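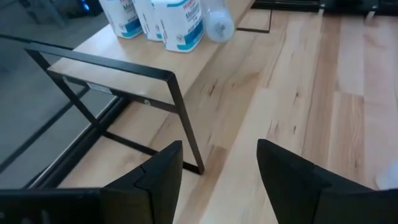 My vitamin situation used to live in a kitchen drawer, and every morning I'd dig through it half asleep, pull out the wrong bottle, shove it back and start over. So this April I moved the whole mess onto one of those little raised shelves that sit on top of a table, the kind with a plain board and a black metal frame at each end, and I've been a much calmer person at breakfast ever since. White bottles with blue on the label all look like siblings when you stand them in a tight row, so a big part of this how-to is telling them apart! The rest is empties, lids and a bit of nerve about throwing things out.

What you'll need

A small riser shelf (mine is a Ponetti, but a board on two bricks would do), a damp cloth, a marker, some plain stickers and a few see-through jars or cups with lids. Set aside a morning. My friend Thoa Doãn swears she did hers during one podcast, but she takes two supplements and I take, um, more than that.

Step 1: Get everything out on the table

And I mean everything. The drawer, the bathroom cabinet, the bottom of your gym bag, that one bottle behind the coffee. Don't sort yet, just get it all onto one surface where you can see it. I like a bare wood table for this (no tablecloth, little pills roll under the folds and you find them in summer).

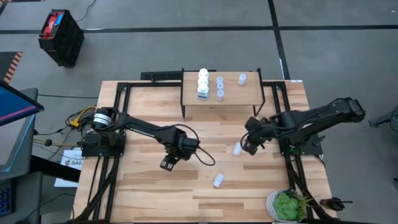
Once it's all out, make a rough split. Full or nearly full bottles go to the back, empties and almost-empties come forward, and anything you can't identify goes off to the side by itself. My mystery pile was embarrassing. If there's no label and you don't know what's in it, don't try to guess from the color, just take it to a pharmacy drop-off. The one in Purkville has a box right inside the door, and yours may too.

Step 2: Read the labels for real

Check the date on each one, then check the strength. I found out I'd been buying the same vitamin D in two strengths, 4000 on one bottle and 300 on another, and treating them like the same thing. Ask your pharmacist if you ever find something like that. Then write the month it runs out on a sticker and put it on the lid, nice and big.

Step 3: Deal with the lids

Every jar gets its own lid before you go any further. Screw each one on and give it a gentle tug. Wide ribbed lids are the easiest for stiff fingers, and Dorota Brzozowska, who got me into all this, lays her jars on their sides for a minute to see if the lid holds. I do it too now. (If something inside is a liquid, do this over the sink. Please.)
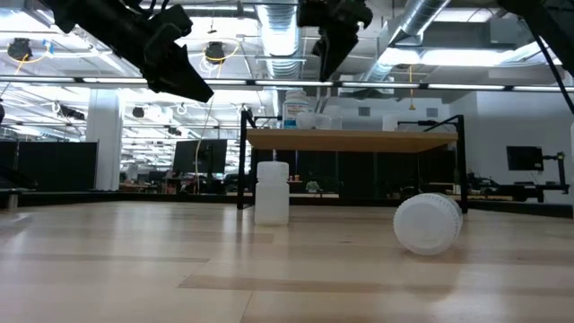
Any jar that fails gets washed and goes in the recycling, or gets a second life in the next step. A child-safe cap should stay with the bottle it came on, always, and medicines stay in their own bottles, period. I'm only moving around things like cotton balls and hair ties here.

Step 4: Load the shelf

Tall bottles go up on the board, because they're the ones you'll grab by the label. Turn every label to the front. I leave a finger's width between bottles so I don't knock the neighbor over, and the daily ones go on whichever side your hand naturally reaches for. Keep the whole thing away from the stove and the sunny window, and if kids visit, put the bottles somewhere high and locked instead.

Step 5: Give the see-through jars a job

Frosted jars are great for small odds and ends. You don't need a perfect view, just enough color showing through the side to know what's in there, like the red thing and the teal thing sitting at the bottom of one of mine. Keep these down on the table so they don't get mixed up with the bottles you swallow things from. 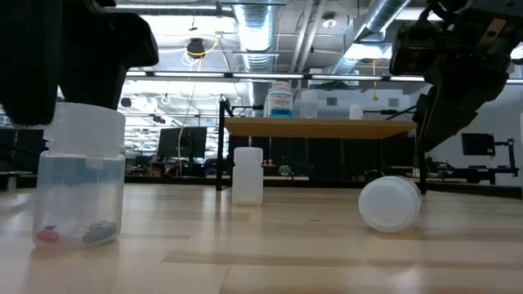
Keeping it that way

When a new bottle comes home, it goes behind the old one. I wipe the board down whenever I refill, and I keep a Mandari notebook next to it where I write what's running low.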